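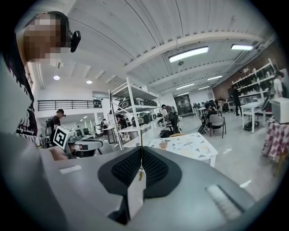 One afternoon in December at Fallside.

Paraschiva Roman had put the kettle on before I'd got my coat off, and by the time we sat down there were two kinds of cake on the table and a pile of old choir programmes I was told not to spill anything on.

She has sung alto with the Fallside choir for 20 years, and she joined, she says, entirely by accident. "I'd gone in to get out of the rain. Domnica Filip was taking the register and she simply wrote me down. I didn't like to say anything, and then it was Christmas and I had a solo."

It was only two lines, that solo, and she remembers being so frightened that she sang the second one first. "Nobody minded. Well, Florin minded, he was conducting, but he's forgiven me since. I think he has!"

Florin Lazăr still conducts, and still chooses the music, which can be a sore point. This winter he wants four carols the choir has never tried, one of them in a language none of the altos can read. Paraschiva has written hers out by sound on the back of an envelope, and she sang me a bit of it over the washing-up, stopping twice to complain about the breathing.

I asked whether she practises at home. "In the kitchen, always. The bathroom's too flattering, you come out thinking you're marvellous." Her neighbour, Catinca Matei, has been known to join in through the wall, a third too high.

The December concert raised £3204 last year, most of it for the new roof, and she would like to beat that, although what she really wants is more tenors. There are two at present and one of them has a bad knee.

"They needn't be good," she said, cutting me another slice. "They can come and stand at the back and we'll feed them. Half past seven, side door, and bring a pencil."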